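4.2 Who takes part in token sales, and why they stay

We were curious, going into this part of the study, whether people who bought into a game's token sale would still be playing once the excitement had worn off, and we are grateful to the 410 players of Puvonmont who took the time to answer us so generously. Puvonmont sold its token in 2 rounds, the first for wallets approved ahead of time and the second for anyone who cared to join, and each buyer in the first round was held to 100 tokens. Laitinen and Valtonen had suggested in their earlier work on Itero that a cap of this kind would bring in patient holders, and we very much expected to see the same thing here.

What we found was a little messier, though to our minds more interesting! Players who had joined a guild before the sale were still logging in seven weeks later, whichever round they had bought in, while those who came for the token alone had mostly drifted off by June. Suksawat reports something similar for Vinel, where friendships made in the game seemed to count for more than the price of anything in it, and we return to his interviews in Section 5.

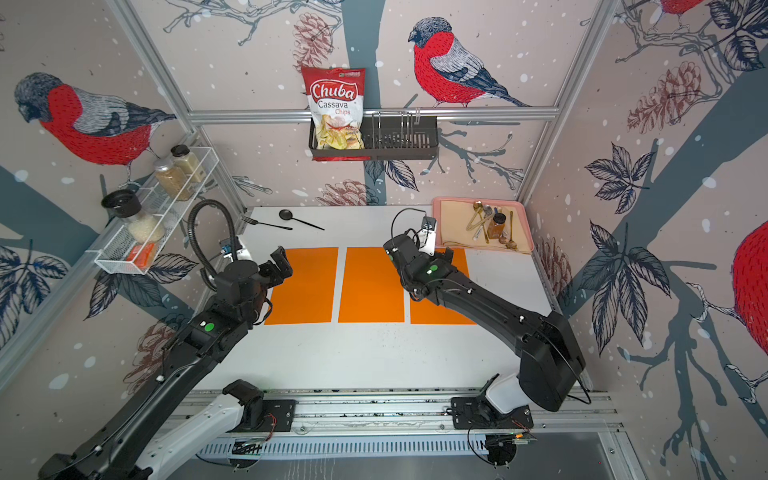
Figure 2. Two robot arms over a white tabletop, with a wire basket hanging from the rear rail.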